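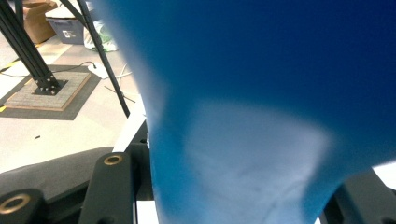
List: Kushnir-textiles
Subject: Re: Washing and folding the blue covers
Date: September

> We have the Plalta throws at the Drakville flat, the plain blue ones.
> After 12 washes at 60 degrees two of them have gone pale in patches,
> mostly along the fold lines. Is this the dye or the detergent? Also,
> how are people folding them so they fit on a 31 cm shelf?

Probably the detergent, if it is a powder with bleach in it. Check the box for percarbonate. A liquid for coloureds has none, and it rinses out better in a short cycle.

Before you blame the dye, hold the cloth up to a window. A worn area lets more light through than the cloth next to it. A faded area is the same thickness throughout and only the colour has gone. Mine were worn, and a change of detergent made no difference to those.

60 is too hot in any case. The Skarkico label on mine says 40, full load, spin no higher than 800. I dry them over a rail and turn them once — the tumble dryer sets the creases and they never quite come out.

Folding: mine measure 100 by 82 after washing. Halve the long side, then fold the other side in three. That gives 50 by a little over 27, so it will go on your shelf with the short edge across. Put the first fold in a different place each time, a hand's width either side of the middle will do. The wear on mine followed the old crease exactly.

I have not tried re-dyeing. If anyone on the list has done it with polycotton, please post the dye and the temperature.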